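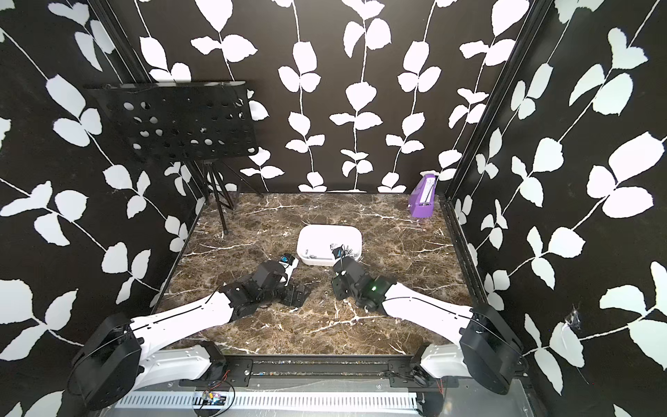 Pupitre Skandton, modèle orchestre – mon avis après un trimestre

Acheté en avril pour remplacer un Leton pliant qui s'écroulait dès qu'on posait dessus autre chose que trois feuilles. Je joue de la clarinette, répétition le jeudi soir, plus le travail à la maison. Donc usage presque quotidien.

Montage : cinq minutes, pas d'outil. Notice inutile, en anglais seulement. Tant pis.

Stabilité – très bien. Le gros recueil d'études tient, même ouvert au milieu. Le Leton piquait du nez au bout de deux pages. Par contre écartez bien les pieds, sinon ça balance quand on tourne vite.

Réglage en hauteur correct, assis ou debout. La molette force un peu, il faut serrer plus qu'on croit. Au début elle me lâchait en pleine gamme, pénible. Maintenant j'ai pris le coup.

Le rebord : trop étroit à mon gout. Un crayon, une gomme, et c'est fini. Les anches vont par terre ou dans la poche. J'ai ajouté une petite tablette Choi à pince, ça dépanne mais ça raye la peinture.

Transport : bof. La housse vendue avec est fine, la fermeture a cédé en deux mois. Et c'est lourd dans le bus. Pour les concerts dehors je reprends l'ancien, avec des pinces à linge, comme tout le monde.

Prix payé : 40 euros en promo chez Fallow, livraison comprise. A ce tarif rien à redire. Plein pot j'aurais hésité, il y a mieux fini d'occasion.

Pour qui ? Quelqu'un qui joue surtout chez soi et qui ne le bouge pas. Si vous courez d'une répèt à l'autre, prenez plus léger.

Note : 4/5. Un point en moins pour la housse, vraimment limite.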